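Playtesters wanted for Tremance, a turn-based mobile game

Rimmont is a small studio making games for phones and tablets, and we're looking for people to play our next one before it's finished. If you like tactics games, or used to like them and drifted away, or have only ever watched somebody else play one over their shoulder on the bus, please read on, because there is very likely a place for you in this.

The game is called Tremance. You lead a small band of river traders through a flooded country, one stop at a time, and at each stop you decide what to carry, who to trust and when to fight. Battles happen on a small grid and most of them are over in a few minutes. We wanted something you could play with one thumb while the pasta boils, and then think about for the rest of the evening. Whether we've managed that is what we'd like you to tell us!

Our first game was Bramwell, a puzzle game with a lot of lanterns and a rather grumpy goose. If you played it, thank you, truly. We learned an enormous amount from the people who wrote to us afterward, and the main thing we learned is that we should have asked them sooner. The third chapter was much too hard, the map was hard to read on smaller phones, and there was a bridge puzzle that made perfect sense to the person who designed it and to hardly anyone else. We would like to find our bridge puzzles earlier this time around.

What you'd be doing

The test runs for most of August. You'll get a build of the game through a private link, and we'll send fresh builds as we fix things. We ask you to play for 20 minutes or so at a sitting, a few times a week, at whatever hour suits you. After each sitting there's a short form inside the game with a handful of questions and a big empty box. The empty box is the part we love best. Write one line in it or write us a novel – both get read.
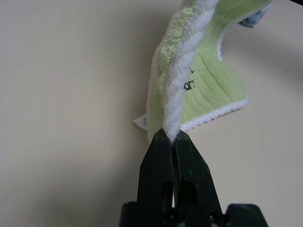 Do I need to be good at strategy games?
Any level of skill is welcome, and we're keeping a good share of the places for people who have never finished a tactics game.

Partway through the month we'll also ask you to join one video call with a couple of us from the studio. You share your screen, play a mission you haven't seen before, and talk out loud about what you're thinking. People sometimes worry about this part, so let me say that there's nothing to prepare and you can't do it wrong. If you get stuck on the second turn and spend the whole call grumbling at a ferryman, that is a very useful call for us. It lasts less than an hour and we do them in the mornings and evenings as well as during the workday.

There are 50 places in all. We'd like a real mix of players: fast ones and slow ones, people who read every line of dialogue and people who skip all of it, folks who play with the sound up and folks who have never once heard the music in any game they own (our composer has made peace with this group, more or less).

What you'll need

A phone or tablet from the last several years, Android or Apple. Older devices are very welcome too, as long as you tell us the model on the form, and we'd be glad of a few with cracked screens and tired batteries. The build takes up 912 MB at the moment, so please check you have the room before you apply. You need an internet connection to download each build and send in the forms, though the game itself plays offline.

You should be 18 or over and comfortable reading English. The other languages aren't in the build yet, and when they are we'll put out a separate call for those.

We do ask you to keep what you see to yourself until the game is announced properly. There's a short agreement to sign, a page and a half long, written in normal sentences. In plain terms: no screenshots posted anywhere, no streaming, and no passing the link along, even to your very nice cousin. Your cousin can apply too.

What you'll get

Everyone who stays through the month gets a free copy of Tremance when it comes out, their name in the credits (or a nickname, or nothing, as you prefer), and a gift card as a thank-you for the video call. You'll also have a seat in our tester chat, where the Bramwell veterans tend to gather and where there is already a long argument going on about whether the heron captain is overpowered. She may be. We're looking into it.

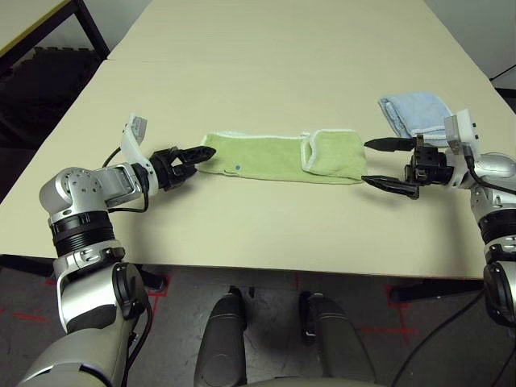
What happens to my save when a new build comes out?
Saves carry over between most builds, and when one has to be wiped we'll warn you in the tester chat beforehand so you can finish what you were in the middle of.

A word about accessibility, which matters to us a good deal. Tremance has adjustable text size, a color-blind palette, a left-handed layout, and a setting that turns off every timer in the game. Some of these are rough at the edges still. If you rely on any of them, or on a screen reader or switch control, we'd be especially happy to hear from you, and we'll arrange the call in whatever way works best, including by text chat with no camera or microphone at all.

We're also trying out a cooperative mode under the working name Waltora, where two players share one boat and have to agree on the cargo. It's early and it's wobbly, and last week it kept swapping the two players' hats. If you have a friend or a partner or a grown-up kid who'd play it with you, say so on the form and apply as a pair. You both need to fill in your own form, but put each other's names in the last box and we'll keep you together.

How to apply

The form is linked at the foot of this page. It asks what you play on, what you've enjoyed lately, what you gave up on and why, and which times of day are good for a call. Please don't polish your answers. We're not looking for reviewers, and someone who writes "I quit because the menus made me tired" has told us something we can use.

The form closes at noon on the 28th of July, and we'll write to everybody, whether we have a place for you or not. If we can't fit you in this time we'll ask whether you'd like to stay on the list for the next round, which we expect to run in the fall with a later part of the story.

If you have a question the form doesn't cover, write to Barış Soylu, who looks after testing at Rimmont, using the contact link on our main page. Put "Tremance test" in the subject line so it doesn't end up among the invoices. He usually answers within a couple of days, a little slower when a new build is going out.

Thank you for reading all this way. We've been living with these boats and rivers for a long while now and we're a bit nervous, and very excited, to hand them over to you.

Apply for the Tremance playtest
Contact the studio
Back to all openings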